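Food Storage at Home, week two notes
Zorica Radonjić, updated 2022-01-04

Okay, so last week we got as far as why fruit keeps breathing after it's picked, and I promised we'd get to ethylene. It's a gas, it's a plant hormone, and climacteric fruit (apples, pears, bananas, tomatoes, avocados) give off plenty of it as they ripen. Put an apple beside your green bananas and they'll colour up faster. Put one beside your broccoli and you'll get yellow broccoli, so don't!

Apples like it cold. Close to zero is lovely, and a home fridge at 4 degrees is fine. On the bench they go floury in a week or two, Galas quicker than Grannies in my kitchen. Humidity matters as well – commercial cool rooms sit at 90 per cent or better, and your crisper drawer is a rough go at the same thing.

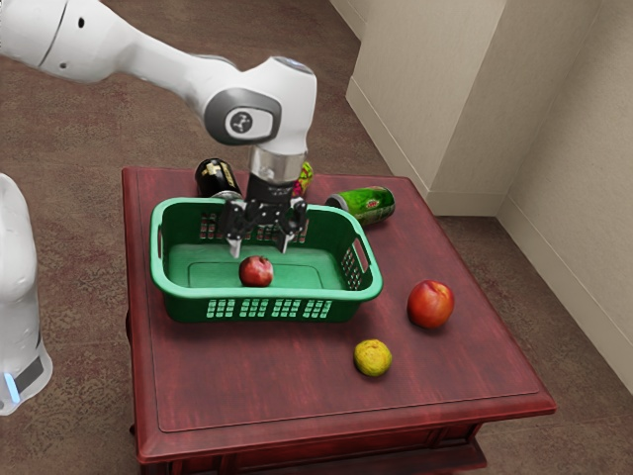
Apple in a green basket.

Non-climacteric fruit is the other mob: grapes, citrus, strawberries, cherries. They don't get any sweeter once they're off the plant, so buy them ripe and eat them. I still meet people who leave sour strawberries on the windowsill and hope. All you'll get is mould.

For the reading, do the Salter chapter first, then Ebrahimi if you've got the stomach for graphs. Ebrahimi uses the word "senescence" a lot and just means getting old. Skip the bit on waxing, we'll do it with the Clirham handout in week four, and I've got opinions.

Homework is easy. Two paper bags, an unripe avocado in each, an apple in one of them only. Give them a gentle squeeze every morning and write down what you feel. Last January we had 40 people try this and about 30 brought their notes back, so let's beat that, please. Keep the bags out of the sun – my own set cooked on the verandah and I had to start over.

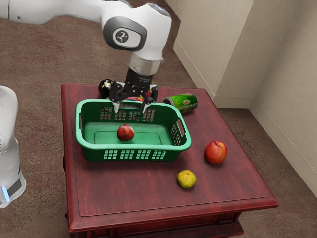

Why not use a plastic bag for the avocados?
Sealed plastic traps moisture along with the ethylene, so you tend to get mould before you get a ripe avocado. Paper holds in enough of the gas and still lets the damp out.

Next week is potatoes and onions, and why they shouldn't share a cupboard.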